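Walking to Cekholm and Back, More or Less

I signed up for the Durance Night Walk in the way I sign up for most things, by agreeing to it in a pub and then finding an email about it in the morning. The email was very cheerful. It had a picture of a head torch on it and the words "You're in!", as though I'd been worried.

The walk is in December. It starts at ten at night outside the leisure centre in Durance, goes over the hill to Cekholm, and comes back along the canal in time for a bacon roll. The money goes to Grallov House, a hospice that looked after my uncle, so I can't even be sarcastic about the cause, which has removed most of my usual material.

My target is £3000. I didn't pick it. The form had a little slider and I nudged it with my thumb while looking for my glasses, and by the time I'd found them I had already pressed Save. You can email the organisers and ask them to lower it, but I would have to write that email, and I'd rather walk to Cekholm.
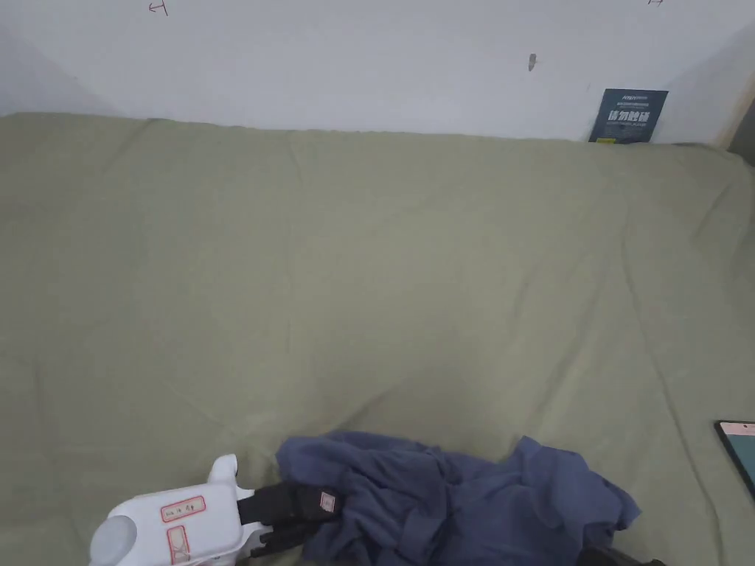

How do you ask people for money without losing all your friends?

Slowly, and one at a time. My first go was a message to everyone in my phone, which brought in a fiver from my old dentist and a long silence from my family. Then I wrote to people separately, with a line or two about why Grallov House matters to me, and the total crept up to £157 by the end of the week. I found it excruciating. I also found that people are kinder in private than they are in a group chat, where they mostly send the flexed arm and go back to arguing about parking.

The training plan is a different sort of embarrassment. It came with the welcome pack and runs to a page and a half, with a column for "How did you feel?" that I have been filling in truthfully. Week one was a gentle 5 miles. I took the flat route past the Akanda works, got overtaken by a woman with a pushchair, and ate the whole of my emergency flapjack before the first bridge. Under "How did you feel?" I put "observed".

Week two was the same again but with a hill in it. I've bought proper socks since then. They cost more than my trainers did, and the man in the shop talked about them for so long that I felt I was adopting them.

What I hadn't reckoned on is the night part. I am asleep by half past ten, as a rule, and have been since I was thirty. The plan suggests staying up late now and again to get the body used to it, so I've been trying to reach midnight at weekends. So far I've managed it once, and I was so pleased with myself that I then couldn't sleep until three.

Over 100 people are doing it this year, according to the latest cheerful email, and we've all been asked to wear something that lights up. I've been sent a sash. It flashes in two speeds, and the slower one makes me look like roadworks.
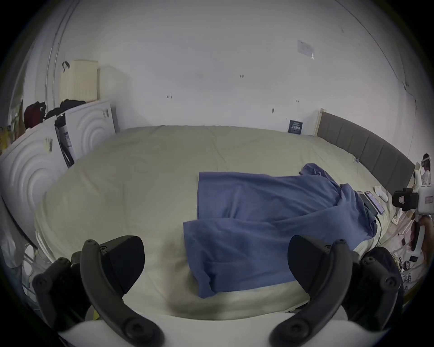 What's left to do

Raise the other £2843. Find out whether the canal path has any lighting at all, or whether that's what the sash is for. Ask at work about matched giving, which I gather means filling in a form and then reminding someone about the form until spring.

The fundraising page stays open for a month after the walk, so there's no rush, although the slider would disagree. If you know me, expect a message. It'll be a polite one, and I'll have spent most of an evening on it.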